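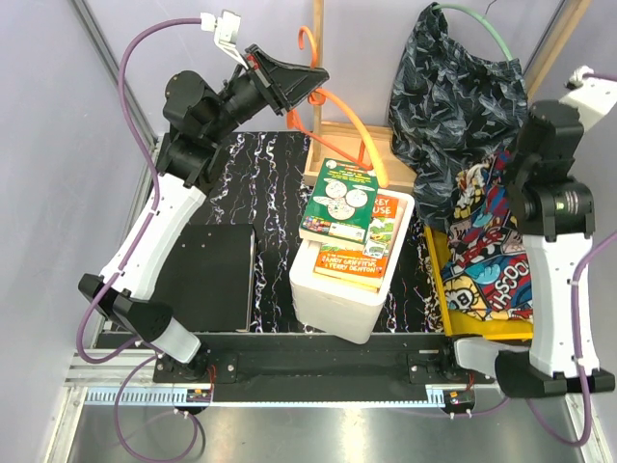 그림 4-1 흰 상자에 담긴 책 두 권과 주황색 옷걸이, 깃털 무늬의 천 가방

제4장 생활용품의 분류와 수납

이 장의 구성
4.1 물건을 나누는 기준
4.2 책과 종이류의 보관
4.3 의류와 천 제품의 보관
4.4 상자, 쟁반, 걸이의 선택
4.5 공동 공간의 정리 규칙
4.6 실습: 보관 목록의 작성

학습 목표
이 장을 학습한 뒤 학습자는 다음을 수행할 수 있어야 한다.
- 생활용품을 재질, 용도, 사용 빈도에 따라 분류하고 각 기준의 한계를 설명한다.
- 책, 의류, 천 가방 등 성질이 다른 물건에 알맞은 수납 용기를 선택한다.
- 함께 쓰는 공간에서 물건의 위치를 정하고 이를 문서로 남긴다.
- 보관 목록을 작성하고 일정한 간격으로 점검하여 고친다.

주요 용어
분류 기준, 임시 보관, 고정 위치, 사용 빈도, 눕혀 쌓기, 세워 꽂기, 걸어 두기, 보관 목록, 반환 경로

들어가며

가정에서 사용하는 물건은 대부분 처음부터 정해진 자리를 가지고 들어오지 않는다. 새로 산 책은 가방에서 나와 식탁 위에 놓이고, 세탁을 마친 옷은 의자 등받이에 걸리며, 장을 볼 때 쓴 천 가방은 현관 바닥에 남는다. 이와 같은 상태가 며칠 이어지면 식탁과 의자와 현관은 본래의 기능을 잃고 보관 장소로 바뀐다. 수납을 다루는 이 장은 바로 그 며칠 동안 일어나는 일에서 출발한다.

제3장에서는 청소의 순서와 도구를 다루었다. 청소가 표면에 쌓인 오염을 제거하는 작업이라면, 정리는 표면 위에 놓인 물건의 위치를 결정하는 작업이다. 두 작업은 실제 생활에서 잇달아 이루어지므로 흔히 하나로 취급되지만, 필요한 판단의 성격이 다르다. 걸레를 어느 방향으로 움직일지는 한 번 익히면 거의 바뀌지 않는다. 반면 책 한 권을 어디에 둘지는 그 책을 누가 읽는지, 얼마나 자주 꺼내는지, 같은 방에 어떤 가구가 있는지에 따라 매번 달라진다.

그림 4-1에는 책, 옷걸이, 천 가방, 만화풍의 그림이 있는 천이 한 작업대 위에 나와 있다. 모두 가정에서 흔히 볼 수 있는 품목이나, 하나의 용기에 함께 넣기에는 모양과 성질이 서로 다르다. 책은 모서리가 있고 무게가 한쪽으로 쏠리지 않는 반면, 천은 접는 방법에 따라 부피가 달라진다. 옷걸이는 가볍지만 모양이 불규칙하여 상자 안에서 다른 물건과 쉽게 얽힌다. 학습자는 본문을 읽기 전에 이 물건들을 자신의 집에서는 각각 어디에 두고 있는지 적어 보기 바란다. 적은 내용은 4.6절의 실습에서 다시 사용한다.

사례 연구: 플리스홀름 공동주택의 공용 선반

플리스홀름(Flisholm) 공동주택은 주민이 책과 옷, 생활 소품을 서로 나누어 쓸 수 있도록 1층에 공용 선반을 설치하였다. 개설 당시의 규칙은 한 줄이었다. 필요한 것은 가져가고 남는 것은 두고 간다는 내용이다. 5월이 되자 선반에 놓인 물건은 200점에 이르렀고, 주민들은 찾는 물건이 있는지 확인하는 데 오래 걸린다는 의견을 관리실에 전달하였다.

관리실의 의뢰를 받은 수납 설계자 레모 하슬링거(Remo Haslinger)는 물건을 줄이는 작업부터 시작하지 않았다. 그는 먼저 선반의 물건을 모두 꺼내어 책, 의류, 천 제품, 그 밖의 소품으로 나누고, 각 묶음이 차지하는 길이를 줄자로 재었다. 측정 결과 가장 넓은 자리를 차지한 것은 책이 아니었다. 접지 않고 올려 둔 천 가방과 담요였다. 책은 눕혀 쌓여 있어서 차지하는 폭이 좁았으나, 아래쪽에 있는 책의 제목을 읽을 수 없다는 문제가 있었다.

하슬링거가 제출한 개선안의 주요 내용은 다음과 같다.

첫째, 책은 모두 세워 꽂고 책등이 앞을 향하게 한다. 어린이 책은 높이가 제각각이므로 가장 아래 칸에 별도의 상자를 두고 표지가 앞을 향하도록 꽂는다.
둘째, 천 가방은 같은 크기로 접어 세로로 세운다. 손잡이는 접은 면의 안쪽으로 넣는다.
셋째, 빈 옷걸이는 상자에 담지 않고 선반 옆면의 봉에 건다.
넷째, 분류하기 어려운 물건을 위하여 쟁반 한 개를 두되, 쟁반이 가득 차면 그 주의 담당 세대가 내용물을 나눈다.

용기는 새로 구입하지 않고 주민이 가지고 있던 상자를 모아 사용하였다. 지출은 이름표와 끈을 사는 데 쓴 3000원이 전부였다. 개선안은 대체로 받아들여졌으나 넷째 항목에 대해서는 이견이 있었다. 일부 세대는 쟁반이 있으면 결국 모든 물건이 그곳에 모일 것이라고 주장하였다. 관리실은 쟁반의 크기를 줄이는 선에서 절충하였고, 이 문제는 4.5절의 토론 과제로 다시 제시한다.

4.1 물건을 나누는 기준

분류란 여러 물건 가운데 공통된 성질을 가진 것을 한 묶음으로 정하는 일이다. 어떤 성질을 공통점으로 삼는가에 따라 같은 물건이 서로 다른 묶음에 들어갈 수 있다. 예를 들어 어린이용 만화책은 재질을 기준으로 하면 종이류에 속하고, 사용자를 기준으로 하면 어린이의 물건에 속하며, 사용 장소를 기준으로 하면 침실의 물건이 될 수도 있다. 세 가지 답은 모두 옳다. 다만 한 공간 안에서 세 기준을 섞어 쓰면 물건을 찾는 사람은 어느 묶음을 먼저 살펴야 할지 알 수 없게 된다.

4.1.1 재질에 따른 분류

재질은 보관 조건을 결정한다. 종이는 습기와 직사광선을 피해야 하고, 천은 완전히 마른 뒤에 접어야 한다. 플라스틱 제품은 습기에 비교적 강하지만 열원 가까이에 두면 변형될 수 있다. 따라서 오래 보관할 물건은 재질을 첫째 기준으로 삼는 것이 바람직하다. 계절이 지난 옷, 졸업한 학년의 교과서, 손님용 침구 등이 이에 해당한다.

재질에 따른 분류는 일상에서 자주 쓰는 물건에는 잘 맞지 않는다. 도서관에 갈 때 필요한 것은 책과 가방인데, 재질만을 따르면 두 물건은 서로 다른 방에 놓이게 된다.

4.1.2 용도에 따른 분류

용도를 기준으로 하면 함께 쓰는 물건이 한곳에 모인다. 빌린 책과 책을 담을 천 가방을 현관 가까이에 두는 방식이 대표적이다. 이 방식은 준비 시간을 줄여 주지만, 하나의 물건이 여러 용도로 쓰일 때에는 결정이 어려워진다. 천 가방은 장을 볼 때에도 쓰이고 운동복을 담을 때에도 쓰인다. 이러한 경우에는 가장 자주 쓰는 용도를 따르고, 수량이 넉넉하면 용도별로 나누어 둔다.

4.1.3 사용 빈도에 따른 분류

매일 쓰는 물건은 허리와 눈높이 사이에 두고, 계절마다 한 번 쓰는 물건은 높은 칸이나 깊은 곳에 둔다. 무거운 물건은 사용 빈도가 낮더라도 높은 칸에 두지 않는다. 책을 가득 채운 상자는 겉보기보다 무거우며, 머리 위에서 내릴 때 다칠 위험이 있다.

사용 빈도는 기억에 의존하여 판단하면 실제와 어긋나기 쉽다. 마카파갈(Macapagal) 생활교육원의 수업에서는 학습자가 물건을 꺼낼 때마다 목록에 표시하게 한 뒤, 그 기록과 처음의 예상을 비교하도록 한다. 자주 쓴다고 적었던 물건에 표시가 하나도 없는 경우가 적지 않다.

확인 사항 4-1
같은 선반에 두 가지 기준을 적용해야 할 때에는 칸을 나누고, 한 칸 안에서는 한 가지 기준만을 사용한다.

4.2 책과 종이류의 보관

책을 두는 방법에는 세워 꽂기와 눕혀 쌓기가 있다. 세워 꽂기는 한 권을 꺼낼 때 나머지가 움직이지 않고 제목을 한눈에 확인할 수 있어 일반적인 책장에 적합하다. 칸에 여유가 많으면 책이 비스듬히 기울어 책등이 휘므로 책꽂이용 받침을 함께 사용한다. 지나치게 빽빽하게 꽂는 것 또한 피해야 한다. 꺼낼 때 책등의 윗부분을 잡아당기게 되어 표지가 찢어지기 쉽다.

눕혀 쌓기는 크고 무거운 책이나 짧은 기간 동안 한곳에 모아 둘 책에 사용한다. 그림 4-1의 책 두 권은 서로 일부가 겹쳐 있고, 주황색 책은 제목의 일부만 보인다. 두 권일 때에는 위의 책을 들어 확인하면 되지만, 권수가 늘어나면 같은 동작이 그만큼 번거로워진다. 눕혀 쌓은 책은 큰 것을 아래에 두고, 책등을 같은 방향으로 맞춘다.

표지가 얇은 책은 상자에 넣을 때 특히 주의한다. 상자의 안쪽 너비가 책보다 좁으면 모서리가 접히고, 지나치게 넓으면 옮기는 동안 책이 밀려 표지가 긁힌다. 남는 공간은 접은 천이나 깨끗한 종이로 채운다.

4.2.1 빌린 책의 구분

빌린 책은 소장한 책과 섞어 두지 않는다. 우시스(Usis) 마을도서관은 이용자에게 가정 안에 반환 경로를 마련하도록 권한다. 반환 경로란 읽기를 마친 책이 다시 집 밖으로 나가기까지 거치는 자리를 말하며, 현관 옆의 상자 한 개로도 충분하다. 상자에는 반환할 책 외의 물건을 넣지 않는다.

생각해 볼 문제

1. 자신의 집에서 눕혀 쌓은 책이 있는 장소를 한 곳 고르고, 그 책들이 그곳에 놓인 까닭을 설명하시오.
2. 플리스홀름 공동주택의 사례에서 하슬링거가 물건을 줄이기 전에 길이를 먼저 잰 이유를 서술하시오.
3. 천 가방을 용도에 따라 분류할 때 생길 수 있는 문제를 두 가지 들고, 각각의 해결 방법을 제시하시오.
4. 2인 가구와 어린이가 있는 가구를 비교하여, 사용 빈도에 따른 책의 위치가 어떻게 달라질지 논하시오.

이 장에서 사용하는 보관 목록의 서식은 부르나리(Wurnari) 실습 교재의 부록에 실려 있다. 4.3절로 넘어가기 전에 서식의 첫 면을 준비하고, 품목과 현재 위치의 두 칸을 먼저 채워 둔다.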